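Kerkness Skostent Match Ball, Size 5

Football > Balls > Match & League

In stock. Ships in a plain box, deflated, with two needles.

I get more emails over this ball than anything else in the shop, so I'm going to put everything I know on one page and point people to it from now on. If you only want the short version: it's a thermally bonded size 5, it flies straight, it holds air, and it's the ball I'd pick for a club that plays on both turf and real grass and can't afford a separate set for each.

I played center back for longer than my knees wanted me to, and I've coached the under-15s at Tromer for six seasons. We used to buy whatever was on sale in October and complain the whole next spring. Then we switched to the Skostent, and the complaining moved on to other things (mostly the goals). 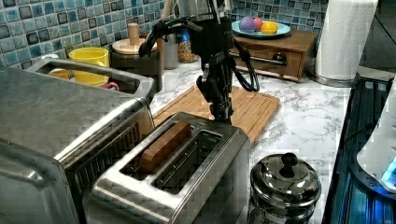 The cover is a textured polyurethane, and the texture is finer than on the old Skostent. If you have one of those and loved how grabby it was, fair warning, the new one feels slicker right out of the box. Give it a couple of practices. My keepers hated it for a week and then stopped mentioning it, and keepers mention everything.

Under the cover there's a foam layer, then a woven backing, then a butyl bladder. Butyl holds air a lot longer than latex. I top ours up every other week in season, and I could probably get away with less. The trade is that butyl feels a touch firmer off the foot, so if your kids are coming up from a soft training ball, start a little under the pressure you'd use for a game.

What about rain? We play in plenty of it! The seams are bonded, no stitching, so there's nowhere much for water to get in, and ours don't turn into bowling balls by halftime the way the stitched ones did. I still wipe them down before they go back in the bag. Mud left on overnight dulls the print.
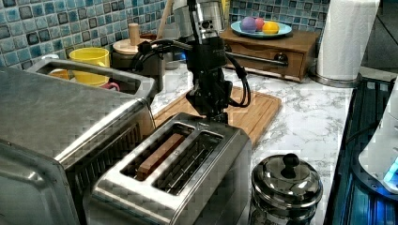
Posted by Apinya Saithong
Shop owner, goal kick enthusiast

Okay, sizes and weights. Size 5 is for age 13 and up. If you coach younger than that, you want the size 4, which is on its own page, same construction, same colors. Please check before you order a whole bag. I had a club send back 18 of them last season after somebody clicked the wrong one, and I felt bad for everybody, including the mail carrier.

Colors are white with navy, white with orange, and a solid yellow for gray afternoons. The yellow sells out first every fall - if you want it for a winter league, don't wait on me to restock.

People ask how it compares with the Kushnir, which I also carry. The Kushnir is a good ball and it costs less. It's stitched, it's softer, and on hard artificial turf the cover scuffs sooner. For two practices a week and no league games I'd tell you to buy the Kushnir and spend the difference on cones and bibs. For league games I like the Skostent more, especially on long passes, where the Kushnir tends to drift on me. Could be my passing.

Price is $63 each. The club pack is ten balls for $490 and comes with a mesh carry bag, which is a decent bag, though the drawstring toggle is cheap and I swapped ours for a metal one. You can mix colors in the pack. Just write what you want in the order notes and I'll pull them by hand.
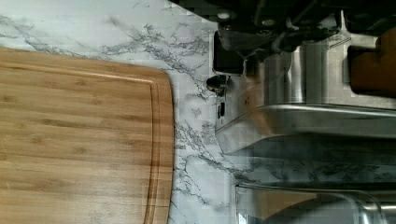
I've sold 3,000 of these now, and the returns I get are nearly always valves. Nearly all of those are dry needles. Wet the needle! A drop of silicone oil or glycerin is best, plain water will do at the field. Push it in slow and straight, and don't let a twelve-year-old do it while talking to a friend.

If a ball does lose shape or the bonding lifts, Kerkness covers it for a year from purchase. Send me a picture and your order number and I'll deal with them for you, it's quicker that way. They don't cover punctures, dogs, or thornbushes. I've asked.

Printing: I can put a club name or a team number on one panel, single color, black or navy. Allow an extra week. No printing on the yellow for now, the ink hasn't been sticking the way I'd like.

Local pickup is fine too, evenings after 5:30, just send a note first so I have your bag pumped up and ready to go.

Related: Skostent Size 4 | Kushnir Training Ball | Dual-action hand pump | Needle five-pack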